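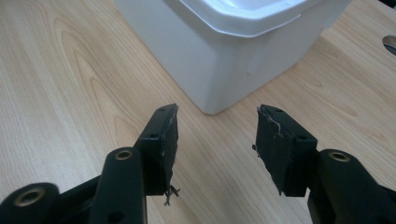

Grip pads on the bench, white bin behind

gurkby_packer
Morning all from the Nandeo packing room. Look at the grip layer on those pads, torn on both sides! Rudiva sold us on less bending and lifting, and fair enough, my back has been lovely since January, but now I spend half the shift babysitting grippers and filling in the fault sheet (447 lines so far, bless it).

teapot50
Oh, I do feel for you, but I'd still take it over the old line. We kept all our people and two of them got trained up on maintenance, with the pay to match.

gurkby_packer
See, we got the training and no pay change, so there's my grumble.

nightshift_mum
Have to disagree with teapot, sorry love. Our hours were trimmed the same month. Ask about your roster before you ask about rubber.

teapot50
Fair point. Has anyone tried the Rácz pads?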